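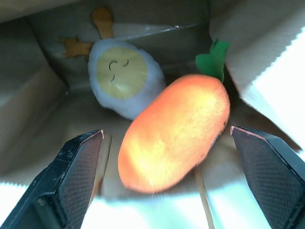 The Trelton cell is a small pick-and-place station at Nallodstead that packs and unpacks paper bags. I've looked after it since March, when I took over from Weidong Qian, so most of what follows comes from his notes and my own scraped knuckles.

Setup

The arm carries a two-finger gripper with a small camera at the wrist. Soft toys are our usual test load (they squash, they shed, they hide behind each other!) and an open bag gives the fingers very little room. I set the opening wide first, then bring the arm down slowly and watch the wrist view for paper touching the casing.

Upkeep

The gray grip pads have a fine grid that loves to collect fluff. I brush them out every 3 shifts and swap both together — one new pad and one old one will twist a toy sideways every time. Wipe the lens while you're there. Scuffs on the casing can stay.

Repairs

The big one was a sticky left finger, logged at cycle 1458. Xuelian Li found lint packed into the slide, and cleaning it took her longer than refitting the finger. After any job like that, run the homing routine 2 times before loading a bag.

Last revised 23 February 2025.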